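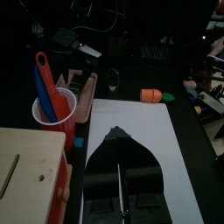 Posted by Shadi Shboul, Brotoro Event Supply

Allerska Food Line Kit

Meal tickets, wristbands and rope line in one tote. For block parties, weddings, church picnics, anything where people are dressed up, hungry and standing too close together. We started carrying it after one too many calls on a Monday about who shoved who at the buffet.

Item no. 1182. Ships in 4 business days. Saturday delivery extra, call first.

What you get
Numbered meal tickets, two-part, tear clean
Wristbands in 5 colors, one color per seating
Rope and 4 folding posts, rubber feet
Table signs: NOW SERVING, SECONDS, STAFF ONLY
Tote with shoulder strap – zipper is a bit stiff when new

How it works
Guest checks in, gets a wristband and a ticket. Host calls a color. That color lines up, hands over half the ticket, keeps the other half for seconds. Late guests get whatever color is left. Works fine with a loud MC, less fine with a DJ who wont turn it down.

Put the rope up before the food comes out. Not after. People will not move back once they smell rice.
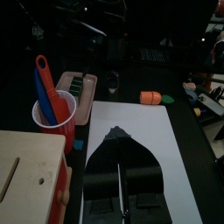

Sizes and add-ons

Standard kit covers one serving table. Running two tables, get two kits or add the Eberhard post set (same posts, no tote, no tickets). Do not mix with the older Clalon posts, the hooks are a different size and the rope slips off.

Ticket refills sold by the roll. Wristband refills by the color, purple out of stock until February. Custom printing on tickets only. Send your text, we send a proof, you reply yes. No proof reply, no printing – we do get asked.

Care
Wipe posts with a damp cloth. Rope can go in the wash, cold, hang dry. Signs are not waterproof so keep them away from the drinks end of the table.

Rentals
Kit rents by the weekend, around 11 on the shelf most of the year, fewer in wedding season. Bring back the posts, rope, signs and tote. Tickets and wristbands are yours. Missing posts are charged at teh replacement price.

Returns: unopened kits only. Opened ticket rolls can't come back.
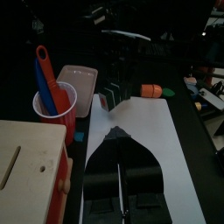 White board, black tabletop

Questions on bulk orders, ask for Shadi at the front counter. Before noon is best.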